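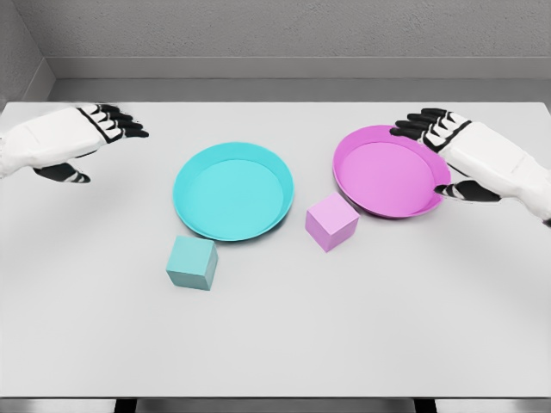
Figura 1. Dos platos llanos y dos cubos pequeños sobre una mesa blanca (imagen generada por ordenador).

Organización del servicio de comedor colectivo
Unidad 2. Puesta de mesa, dotación de vajilla y control de existencias
Material de apoyo elaborado por Hortensia Escobar. Revisión de Pejman Ghaffari.
Versión de 2020-08-12

2.1 Objeto de la unidad

La presente unidad expone los criterios generales que rigen la puesta de mesa en comedores colectivos y la gestión de la vajilla destinada a ellos. Se dirige al alumnado que haya superado la unidad anterior, dedicada a la distribución de la sala. Los contenidos relativos a la manipulación de alimentos se tratan en la unidad 4 y no serán objeto de evaluación en esta parte del curso.

2.2 Terminología

Se denomina cubierto, en sentido amplio, al conjunto de piezas que corresponde a un comensal: platos, vasos, cubertería y servilleta. En sentido estricto el término designa únicamente la cubertería. Los albaranes suelen emplear la segunda acepción y los contratos de servicio la primera, de modo que conviene comprobar cuál se aplica antes de calcular un pedido.

Se entiende por dotación la cantidad total de piezas de un mismo tipo que posee el centro, estén o no en uso. La reserva es la parte de la dotación que permanece en almacén durante el servicio. La merma comprende las piezas retiradas por rotura, desportillado o pérdida.

2.3 Disposición del puesto

El plato llano se sitúa centrado frente a la silla, a dos centímetros del borde de la mesa. El tenedor se coloca a la izquierda; el cuchillo, a la derecha y con el filo hacia el plato; la cuchara, a la derecha del cuchillo. El vaso de agua queda por encima de la punta del cuchillo. En el servicio de mediodía la servilleta se deja a la izquierda, doblada en rectángulo.

El plato hondo no se monta de antemano salvo indicación expresa del menú. Cuando se utilice, irá siempre sobre el llano — nunca directamente sobre el mantel — y se retirará por separado.

La distancia entre los centros de dos puestos contiguos será de sesenta centímetros como mínimo. En mesas con comensales que utilicen silla de ruedas se suprimirá la silla correspondiente y se ampliará el espacio lateral.

2.4 Cálculo de la dotación

La dotación se calcula a partir del número de comensales del turno más numeroso, el número de turnos y la capacidad de lavado entre uno y otro. Si el lavado permite reponer la totalidad de las piezas antes del turno siguiente, basta con cubrir el turno mayor y añadir la reserva. En caso contrario deberán sumarse los turnos consecutivos que no puedan atenderse con piezas lavadas.

Caso práctico. El comedor de Burum inició el curso con 1.104 platos llanos. En el recuento de julio se registraron 1.073. La merma del periodo fue, por tanto, de 31 piezas, equivalente al 2,8 % de la dotación inicial. El alumnado deberá razonar si procede reponer de inmediato o esperar al pedido anual, teniendo en cuenta que el proveedor, Ingvarsson, sirve este modelo en cajas completas.

2.5 Recuento y registro

El recuento se realiza con la vajilla limpia, seca y apilada por modelos. Cada hoja de registro consignará el modelo, la cantidad contada, las piezas retiradas y la firma de la persona responsable. No se admitirán correcciones sobre la cifra original: el dato erróneo se tacha con una sola línea y se anota el correcto al lado.

Las piezas desportilladas se consideran merma aunque puedan seguir utilizándose. Se retirarán del servicio el mismo día en que se detecten.

2.6 Almacenamiento

Los platos se apilarán por diámetro, sin mezclar series. Las pilas de mayor peso ocuparán los estantes inferiores. En los centros que comparten almacén, como Destis y Findano, cada uno rotulará sus estantes y llevará su propia hoja de registro — el inventario conjunto se obtiene por suma y no sustituye a los parciales.

2.7 Actividades

Redacte la hoja de registro correspondiente al caso del apartado 2.4.
Dibuje a escala una mesa rectangular de cuatro puestos e indique las distancias.
Explique la diferencia entre reserva y dotación en un comedor de dos turnos sin lavado intermedio.

Las actividades se entregarán en papel, con nombre y grupo en la primera página.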